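Indie and World Cinema Board > Festival Titles and Limited Releases
Thread: Omine - anyone else seen it yet?

Started by reelbadnews
Feb 10, 2020

Caught Omine last night at the Clakum, which has 300 seats and had maybe a dozen of them in use. For those who missed the festival chatter, it's the debut feature from the director of that short about the ferry ticket office. Two brothers inherit a roadside motel called the Dhillon, find out the bank owns most of it, and start hiding a stolen truck behind it for a man they went to school with. So, a crime picture, except that the crime is parked under a tarp for most of the running time and people discuss breakfast.

I liked it a lot. The older brother is terrific, and the motel office feels like a place where somebody has eaten lunch alone for years. The score is one guy and an accordion and I didn't mind, which I would not have believed going in.

My gripe is the last stretch. We get 40 minutes of the truck finally being moved, shot like a completely different movie, with drone stuff and a song over it. Felt like a producer wandered in with notes.

------------------------------

gaffer_tapeworm wrote:

Drone stuff is right. I was with it until the bridge. After that I was watching a very nice ad for a truck.

Disagree on the older brother though. He does the same sigh in every scene. I started looking forward to it the way you look forward to a bus.

------------------------------

matinee_only wrote:

The sigh is the performance! He's a man who has been about to say something since high school. When he finally says it (the scene at the ice machine, no spoilers) I think it lands because you've sat through all that sighing.

Also the ending is fine. People complain for years that slow movies don't go anywhere, then one does and it's a sellout.

------------------------------

reelbadnews wrote:

I didn't say sellout. I said notes. Notes can be given by perfectly decent people.

Ice machine scene is great, no argument.

------------------------------

subtitle_fiend wrote:

Has anybody seen the festival cut? I saw it there and I swear it ended at the motel, with the younger brother turning off the sign. No bridge. I came home and told everyone it had a perfect final shot and now they've all been to see it and think I'm a liar.
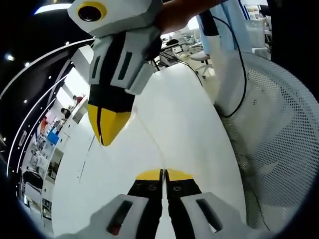
popcorn_ledger wrote:

You're not a liar, the festival version was shorter by 13 minutes. Flukik picked it up for distribution afterward and the bridge material came in then. They'd already shot it, as far as I know. It was sitting in a drawer.

Whether it should have stayed in the drawer is up to you. I'd have left it there and locked the drawer.

------------------------------

gaffer_tapeworm wrote:

So reelbadnews was right about the notes. I hate when that happens.

------------------------------

matinee_only wrote:

Or the director wanted it in all along and only had time to finish the short version for the festival. First features go to festivals half done constantly. You're all assuming the worst of a company whose only known offense is buying a movie you like.

------------------------------

popcorn_ledger wrote:

Their other known offense is the poster. Two floating heads and a truck on fire. The truck is never on fire.

------------------------------

subtitle_fiend wrote:

I spent the whole second viewing waiting for that fire. My husband asked about it in the parking lot like it was my fault.

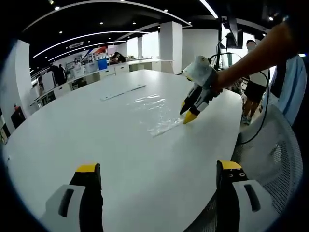

Page 2 of 7

------------------------------

latefeesforever wrote:

Read page one, went to see it, came back. I'm on the side of the long ending, sorry. The first hour is so shut in (the office, the hallway, that one awful bedspread) that when they get out on the road I felt my shoulders drop. Cutting at the sign would be neat and a bit film school.

What I can't defend is the girlfriend. She has three scenes and in two of them she's holding a casserole.

------------------------------

reelbadnews wrote:

The casserole is better written than she is.

I'll give you the shoulders thing. My problem is the song. Take the song off and I could probably live with the bridge.

------------------------------

gaffer_tapeworm wrote:

What was the song? I was reading the exit sign by then.

------------------------------

matinee_only wrote:

It's the same tune the accordion has been playing since the opening, with a full band and words. You are all so busy being above it that you missed the one thing in the movie that's set up properly. He hums it at the sink. He hums it at the ice machine!

------------------------------

subtitle_fiend wrote:

Oh no. He does hum it at the ice machine.

I still want my sign back. But I may have to go a third time, and I'm not telling my husband what it's for.

------------------------------

popcorn_ledger wrote:

Same tune or not, it's too loud. The Clakum had it up so high that the man in front of me put his hat on.

Does anyone know if the short cut is going on the disc? I'd pay for both versions, and I don't say that lightly given my user name.

------------------------------

latefeesforever wrote:

No word on a disc that I've seen. The ferry short is supposed to play before it at the late shows starting next week, so go to one of those if you haven't been. It runs longer than you'd expect and contains one joke, but it's a good joke.

------------------------------

gaffer_tapeworm wrote:

Fine, I'll go again. If he sighs in the ferry one too I'm asking for my money back.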